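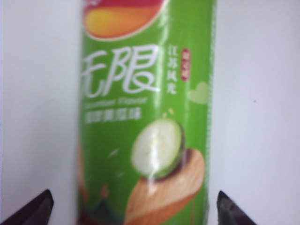
Last edited: July, 4:40 pm (N. Majali)

Shelf and packaging notes, Cekbridge workshop

Cucumber can on the bench today. Tall cylinder, lime green wrapper, Cucumber Flavor in small English under the big white 无限. Logged it as item 2478. Dima wants the cans done before the pouches, so the pouches go back in the crate for now.

What I want out of this one is a decision on the front face. With a bag there is a front and a back and no argument. On a can the print wraps, and two people will set it down two different ways. Abla's rule from the Pident job was to center the flavor name. Tamer centers the logo. On this design they don't differ by much, but on the tomato one they might. Going with the flavor name until someone objects. If you turn the can so the 江苏风光 column and the red seal badge come to the middle, you start losing the first big character around the left side, so that is too far.

The text on the seal I can't read from the picture. Will try with the hand lens and write it in the sheet under "other marks". Please don't fill that field by guessing.

Color: matched the wrapper against the green cards under the bench light. Card 8 is too yellow, card 10 is nearer. The pale heart on the right barely separates from the background green. Virgilio asked whether it should count as a printed mark or as part of the pattern. I put it down as a mark.

Cucumber slice artwork is on the lower half. Same question as with the potato cans at Nisarlow: do we list artwork by what it shows or by where it sits? Listing both for now, what it shows first.

Storage. Cans stay upright, flavor name out, on the second shelf. The shelf takes up to 10 across if they touch, but leave a finger's width so the wrappers don't scuff. Labels go on the shelf edge, not on the can. The stickers from Tarawneh pull the ink when they come off.

To do:
Measure height and diameter, 3 readings each, write down all of them
Lens on the seal badge
Ask Dima if the lid gets its own line in the sheet
Reorder green cards, the corner of 10 is bent
Tomato can next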